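Do You Need to Descale Your Microwave? Doubts About Five Popular Tricks

By the Drumidham Household Desk
Posted in June

Every few months somebody sends us a list of microwave cleaning hacks, and every few months I try them on the office oven with low hopes. My results follow, such as they are.

Lemon water. Half a lemon in a cup of water, 4 minutes on high, then leave the door shut. The grease does wipe off more easily afterward. It also does with plain water. The lemon gives you a nice smell until lunchtime, and I'm not convinced it gives you anything else.

Vinegar. Same story, worse smell. Put a wooden spoon in the cup so the water doesn't boil over suddenly.

Baking soda box left inside overnight. I did this for a week with fish-scented results on Friday. Leaving the door open for an hour did more.

Dryer sheets. No. They leave a film, and your food goes in there.

Special sprays. Plurketov sells a foaming one and Brirnido sells wipes. A damp cloth with a drop of dish soap got the same spatter off. If you already own the spray, use it up, but rinse well.

As for where the thing sits, people will tell you to push it right back to save counter space. Read the manual first. Many ovens want clear air behind and above, and a blocked vent is a bigger worry than a dirty turntable. 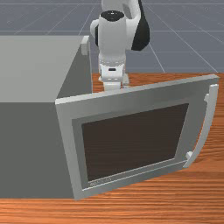 One reader wrote in to say that the lemon trick is worth it for the smell alone, and that plain water has never shifted old tomato sauce in her kitchen. Maybe so. I'd still try the plain water twice before buying lemons.

Last updated: June

Related
Do Hijazi scrub pads scratch enamel?
Freezer frost: scrape or wait
Is oven liner foil a bad idea?
Sponges, and when to throw them out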